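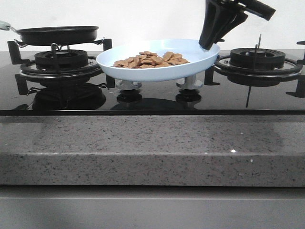

Gripper holding the plate at the rim, over the middle of the cooktop.

Plate transfers over a gas cooktop: what counts as good practice?
Reading time: 2 min
Print | E-mail

Posted by Halima Mfaume

We are writing cell rules for a single arm that carries plates of dry snack pieces across a two-burner gas cooktop. The plate is held at one side only. Our draft says the gas must be shut off at the supply valve before any arm motion, and that the plate may be set down in the middle zone between the burners. A colleague says the second rule is wrong because the control knobs are there. Is there an accepted minimum clearance to the knobs? We run at 300 mm/s and are willing to go lower.

Darragh Foley

I know of no published figure for knobs. Clearance comes out of your risk assessment, so write down how you got it. What we use at Hostitz:

Supply valve closed and tagged before the arm is enabled. Knob position is not proof of isolation.
Approach the middle zone from above. No sideways travel below knob height plus 22 mm.
Set-down speed lower than carry speed. Ours is 13 mm/s for the last part of the descent.
Pan handles stay outside the programmed path. If a pan is moved, re-check the path before the next run.
Add the igniter rod to the collision model. It is thin and easy to leave out of a simplified burner shape.

With a one-sided grip, test with the load off center as well. A heap of loose pieces seldom sits in the exact middle, and the torque at the fingers changes with it.
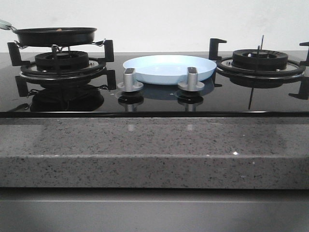 Middle zone with the plate down, knobs in front.

Cathal Mac Giolla

Just tape a line on the glass and keep the arm behind it. Worked for us.

Áine Heffernan

Tape is a marker for people. It does not limit the arm, and it should not be left near a burner. Set the boundary in the controller and lock it with a password.

I would also change the draft so the middle zone is a temporary set-down only, with the final position on the counter. Log each change to the zone limits under a revision number. Ours was at 605 when I left Vasseur, and old limits were still being loaded on a Tuesday restart until the log was enforced.

Print | E-mail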